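Drukudis Records and Archives Forum
Board: Household and Small Office Storage
Topic: Clear boxes or card boxes for family papers

gbeaulieu
Members are asked for guidance on the storage of family papers in a private home. The collection consists of letters, ration books and 3,000 loose photographs, at present held in card boxes in an upstairs closet. My preference is to move the papers into clear plastic boxes with attached lids. Comments on suitability would be appreciated.

Comfort Lamptey (Moderator)
The board's standing advice is that acid-free card remains the first choice for paper kept in a stable, dry room. Plastic may be considered where there is a risk of leaks from above. Please confirm whether the closet shares a wall with a bathroom.

gbeaulieu
It does. The water tank is also directly overhead.

G_Segers
In that case I must disagree with the standing advice. Our office at Trikelau moved 100 boxes of parish correspondence out of card following a pipe failure in January. Clear boxes also allow staff to check the contents without lifting the lid. The type under discussion is as follows.

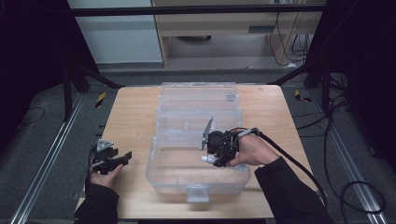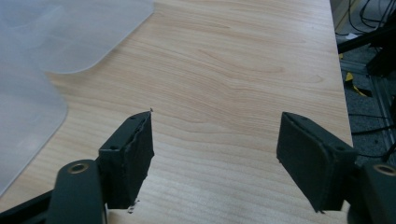
First picture: clear storage box, lid open and folded back.

dbonsu
I would urge caution. A closed plastic box holds in whatever moisture the paper already carries. Papers should be allowed to rest in a dry room before they are packed, and the boxes should be opened for inspection every 4 months. It is also necessary to establish which plastic has been used. Polypropylene is generally accepted. PVC should be refused.

G_Segers
The point on inspection is accepted. I do not accept that it favors card. Card boxes require inspection as well, and in my experience they seldom receive it.

Comfort Lamptey (Moderator)
Members are reminded to address the original inquiry. Photographs should be placed in individual sleeves before boxing, whichever box is selected.

gbeaulieu
Thank you. I will use plastic for the upstairs closet and keep the ration books in card downstairs. Is a written list of contents advised?

dbonsu
Yes. One copy inside the box and one kept elsewhere, in pencil.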